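Zikora Tenants Rooms Laundry Storage FAQ Contact
Cetthorpe House > Moving out > Bedroom bins and trash

We get asked a lot about bedroom trash, and most of the advice going around is overcomplicated. These are the answers we'd give a friend.

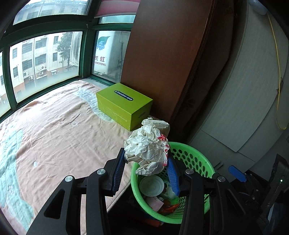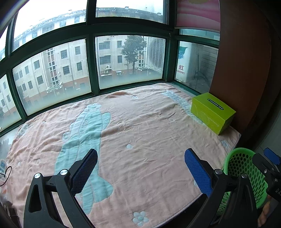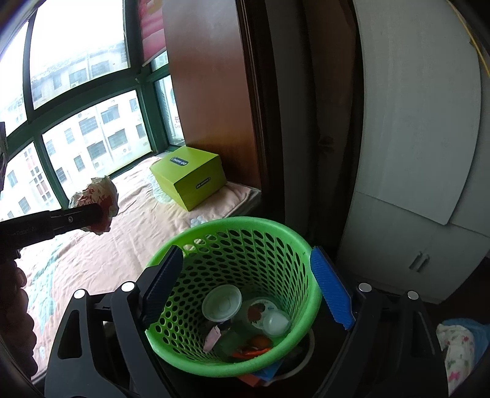
Do I need a bin in the bedroom at all?
Probably. People say they'll walk every wrapper to the kitchen. We doubt it.

Is a basket with holes any good?
For paper and dry packaging, yes. The holes are supposed to "let odors out," which sounds like a strange thing to want next to a bed. Rinse food containers first, or take them to the kitchen.

Should I buy the Presine scented liners?
We tried them in 4 rooms and couldn't tell the difference. A plain bag works.

Does crumpling paper save space?
No. A balled-up sheet takes more room than a flat one – fold it if the basket fills too fast.

How often should I empty it?
The Edet checklist says every 6 hours. We don't know who does that. Once a day is plenty.

Can I leave a full basket when I move out?
No. Cleaning is charged at $34, whatever the old leaflet says.

Where do the bags go?
Behind the Cetthorpe laundry, gate code 643. Please shut the gate.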